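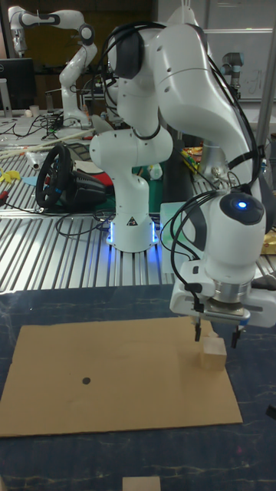 Final report, popular music seminar, spring term
Timothée Texier

My question was simple: when a song has a key change near the end, do listeners enjoy it more? I picked this because I love those moments – the drums drop out, everybody holds a breath, and then the chorus comes back a step higher!

**Material**

I used 4 songs by Stavaneo, a local synth-pop group who kindly let me work with their unmixed tracks. Their single "Quispe" already had a late key change, so I made a second version that stays in the original key. For the other three I did the reverse and moved the last chorus up. Getting the vocals to sound natural took most of April, and "Tuvum" was the hardest because the singer slides between notes so much.

**Listening sessions**

I had 13 listeners, all from my year. Each heard both versions of every song, in mixed order, and gave each a score out of ten.
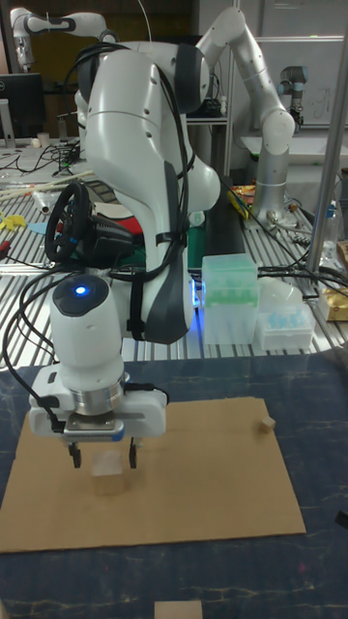

I didn't tell them what the difference was until the end. Three of them guessed it on the first song, so I looked at their scores separately.

**Results**

The raised versions scored higher for three songs. The exception was "Tuvum", where most people liked the flat version better, and several wrote that the last chorus felt "pushed". I was really happy with this result, even though it goes against my guess. It's a slow song, and the melody already climbs a lot before the ending.

**Next time**

I'd like to try older songs too, and ask people who don't study music. I'd also use shorter clips – by the third song people were getting tired.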